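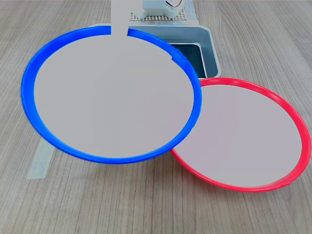

Brirnen Bench Plan is the shopping list, budget sheet and planning notes for a small tabletop robot station that moves dishes. We wrote it for schools, clubs and small labs that want to get an arm working on a real chore without spending the whole year's money on the arm. The dishes turned out to be the best bargain in the plan. A blue rim and a red rim, even with one partly covering the other, are easy to tell apart at a glance, and we'd rather pay for color at the dish shop than for a fancier camera. We're really happy with how far simple stuff gets you!

Last updated: 22/09/2024
Maintained by: the Grasel workshop
Status: in use, prices rechecked each November

What's in the repository

budget.csv — every line item, with quantity, unit price, shipping and a column for what you already own
bench_layout.txt — table size, reach notes and where the tape goes
spares.csv — parts we think you should have in a drawer on day one
quotes/ — blank quote request letters you can send to suppliers
CHANGES.txt — what moved between versions, and by how much

All prices are in US dollars before sales tax. The total for one station is $3,959, and that covers the arm, gripper, cameras, mounts, power, dishes, tray and a modest computer. It doesn't cover the table. If you have a table that doesn't wobble, use it.

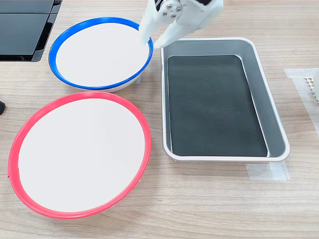 Should we buy the arm first and add the rest later?

Buy the arm and the gripper together, from the same quote if you can. Adapter plates are where our first budget went wrong: the Arham arm we priced had one bolt pattern and the gripper had another, and the part to join them came with its own shipping charge and its own wait. The cameras and the computer can follow a few weeks behind, and you'll have plenty to do in the meantime with cable routing and bolting things down.

How to use the budget sheet

Open budget.csv and fill in the "owned" column before you look at the total. People skip this and then buy a second power supply. Next, set the number of stations. The sheet was built for 3, and shipping is split across them, so a single station will pay a bit more per item on the small orders.

The "needed by" column sorts purchases into two waves. Wave one is anything that has to be screwed, clamped or plugged into something else. Wave two is whatever sits on the table. 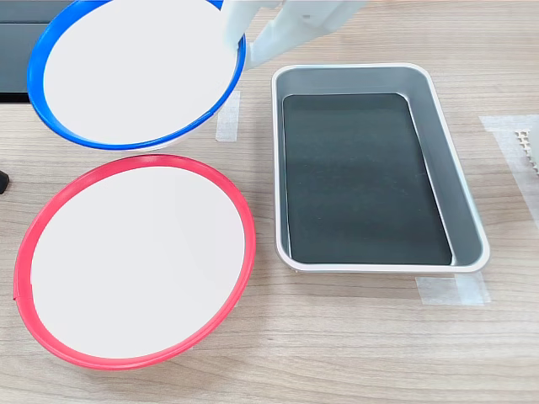 Wave two is cheap, and it's tempting to leave it for the last week. Please don't! Dish size drives more decisions than you'd expect. A wide plate needs more reach and more clear table, a thick rim asks for a wider opening at the fingers, and a tray takes up room that you can't use for anything else. Get the actual dishes in hand early, set them out on the table with nothing powered up, and measure. Then check those measurements against the gripper's data sheet before you sign the quote.

Buy tape too, more than seems reasonable. A few strips stuck to the tabletop give you spots to come back to when you reset, and a roll costs less than any fixture in the sheet. Put it on its own line so that somebody reorders it.

Spares

The spares line is $218 per station. It buys:

2 sets of gripper fingers
one replacement servo of the type your gripper uses
a bag of mounting screws
one extra power cable and one extra data cable
extra plates in the same colors as the first ones

On that last item: order the extras at the same time. Tuhumury, the house line we bought from, changes its shades between batches, and a slightly different red means checking your color settings all over again.

If your fingers can be printed, keep the line anyway and spend it on filament. We lean toward white parts, mainly so that hairline cracks are easier to find during a weekly check.
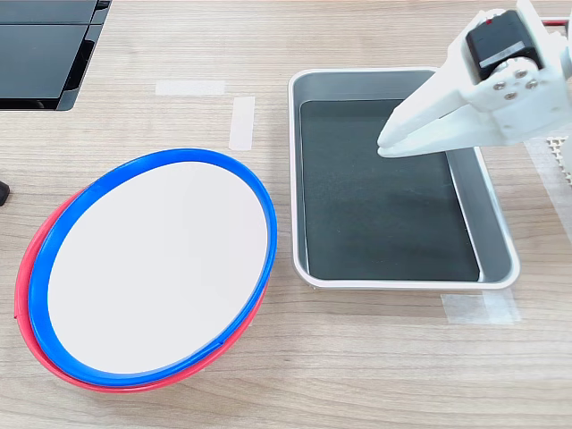 KNOWN GAPS

No repair labor. We do our own, and we don't have a fair number for anyone who doesn't.

No running costs. Power use is small, but it hasn't been metered.

The tray entry gives outside dimensions only. Sloped walls make the floor of a tray smaller than its rim, so measure the floor if you plan to set things down inside it.

Import duty is blank. Fill it in yourself and ask the supplier who pays it — the answer varies even between two orders from the same place.

Changes and corrections

If you price a station from this plan, send us your filled-in sheet with the supplier names removed. Quotes from outside our region are especially welcome. Put the currency in the file name, and leave the original column order alone so the totals script can still read it.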